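Bercombe Wasov
Compact phone, unlocked, two SIM slots
Sold and supported by Tradenov

In stock: Slate, Oat, Brick
Back in September: Green (the color is just called Green, they ran out of nouns)

The Wasov is a small phone. We mention it first, in plain words, since our returns shelf shows that some people read "compact" as a figure of speech. It fits in a shirt pocket and disappears into a jeans pocket, where you will forget about it and later sit on it. It survives that better than most. Please don't send us the video.

Bercombe made the first Wasov for people who were tired of carrying a dinner tray around. This one keeps the same body shape, moves the power button back to the side where it belonged all along, and gets a brighter screen you can read at a bus stop in July. The bezels are a little chunky. You'll notice them for an afternoon and then you'll have other things to think about.

What you get for the money

A screen with a matte finish option at checkout. Matte makes photos look a bit flat and makes everything else nicer to read. Eifion Lloyd, who runs our repair bench, is on his third matte phone and will tell you at length why glossy glass was a mistake. Order glossy if you watch a lot of movies on your phone. Order matte if you read, or if you want Eifion to approve of you.

A headphone jack. It's on the bottom, next to the charging port. Plugging a headphone cable into the charging port does nothing, and we've had the call.

Storage you can add to with a memory card. The card tray shares space with the second SIM, so you pick one: more room for photos, or a second phone number. Bercombe's box says "expandable storage and dual SIM," and both halves of that sentence are true on different days.

A battery that lasts from breakfast to bedtime for most people we've sold it to. Heavy map use will bring it down by dinner. Turning the screen to full brightness and leaving it there will bring it down by lunch. Charging is on the slow side, and no fast charger in your drawer will talk it into hurrying.

Marty

Marty is Bercombe's helper app. He shows up during setup as a round blue face and offers to tidy your home screen. If you say yes, he puts your calls and messages at the bottom, your maps and camera above those, and everything else in a folder called Later. It's a better system than it sounds. He also tells you when an app has been running down the battery, and names it, which can be awkward when it's the app you spend your evenings in.

You can turn him off under Settings, Helpers, Marty, Say Goodbye. He waves. A few customers have turned him back on because of the wave, and we don't judge.

The camera

Fine in daylight. Good, even, if whatever you're pointing it at holds still. Indoors at night it gets soft around the edges, and the night mode wants you to keep your hands steady for longer than anyone with a dog can manage. There is one lens on the back and one on the front. Bercombe left out the macro lens this year, and so far we've had no letters.

Marisa Vitale from our orders desk used one on vacation for two weeks and came back with a lot of very nice pictures of lunch. Her note on the product file reads, in full: "Colors are honest. Zoom is a rumor." We asked Bercombe if we could print that on the box. They haven't gotten back to us.

Calls and signal

It makes phone calls! The earpiece is loud and clear, and the speaker is loud and less clear. Signal in our stockroom, which is mostly concrete and regret, is as good as on the bigger Bercombe phones. Check with your carrier before ordering if you're on one of the smaller ones. Our support desk keeps a list of carriers customers have had luck with and will read it to you if you ask.

Updates

Bercombe promises four years of security updates. The last model got them more or less on schedule, with one that arrived late and reset everybody's alarm tones. If you wake up one morning to a marimba, look in Settings, Sound, Old Tones. Yours should be in there.

In the box

Phone, charging cable, SIM pin, a folded sheet of legal text in a very small font, and a sticker. There's no charger plug. We sell one, obviously. The one you already have will probably do.

Cases

The soft case adds a bit of grip and picks up lint with real dedication. The folio case holds a couple of cards and props the phone up for video calls. Cases for the first Wasov do not fit because of the power button. They look like they fit. They will press the button for you all day long.

Warranty and returns

Send it back within 30 days if you don't like it, in working order and with the cable. You don't have to give a reason on the form, though the box for it is there and Napaporn Nakpan in returns reads every one. "Too small" is the current leader. "Husband liked it, bought two more" was filed under returns by mistake and is now taped to the wall.

The warranty runs two years and covers faults in the phone. It does not cover swimming pools, toddlers, car roofs, or the dishwasher. Screens and batteries can be replaced at our bench with original Bercombe parts. Prices for both are on the repairs page, and a battery swap is usually done the same day it gets to us.

Customer comments

Martti Ahonen: Bought it for my mother, who wanted a phone "with less phone in it." She has since learned to use the second SIM and now has a number she gives only to people she likes. I'm on the other one.

Ehab El Ouafi: Good size, good calls, camera okay. Took off a star for the charging speed. Put it back after I found the headphone jack. Typing took a few days to get used to and I still hit M when I mean N.

Page last checked February 2, 2025. Price and stock change faster than this page does, so trust the cart over the paragraph. If you're torn between this and the larger Bercombe, cut both outlines from the size guide out of cardboard and carry them around for a day.

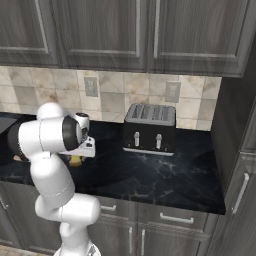 The size guide prints at full scale only if you untick "fit to page," and one of us has already cut out a very tiny phone.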